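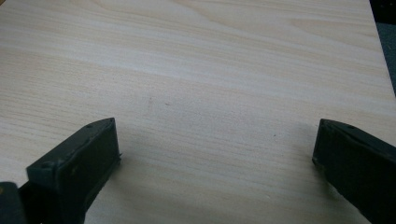 Workshop Tips > Clubs & School Projects

Sat 17 August -- by Elif Naz Yaman

Our robotics club is well into gripper season, and I love it! Destine is our entry this year, a two-finger hand tool for the pick-and-place round, and these are the bench habits that have saved us the most grief.

Wipe the table before every run. A damp microfibre cloth does it, then a dry one. Crumbs of filament and pencil shavings get under the fingertips and you'll spend half the arvo blaming the code.

Print fingers in pairs, same spool, same orientation. Sand the inner faces with 270 grit and finish with 900 if you want them really smooth (the Year 8s do, every time).

Practise with nothing to pick up first. Open, close, open again -- 100 cycles before anyone gets a block out. Our old gripper, Plalter, dropped most of its blocks in the December heats and we'd skipped this completely. 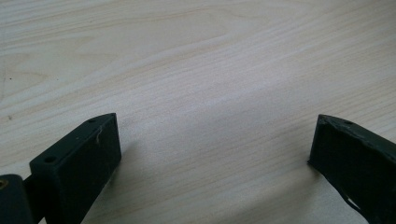
Dark green fingers open over bare tabletop, with the right tip chipped along its top edge.

Check tips for nicks by running a fingernail along the corner. Light scuffs are fine, but a rough edge can mark softwood, so give it a quick rub with the sanding block. Keep a spare pair in a labelled zip bag!

For threaded inserts, let the iron's weight do the work and stop just shy of flush. Press the last bit down with something flat and cold.

Last updated: August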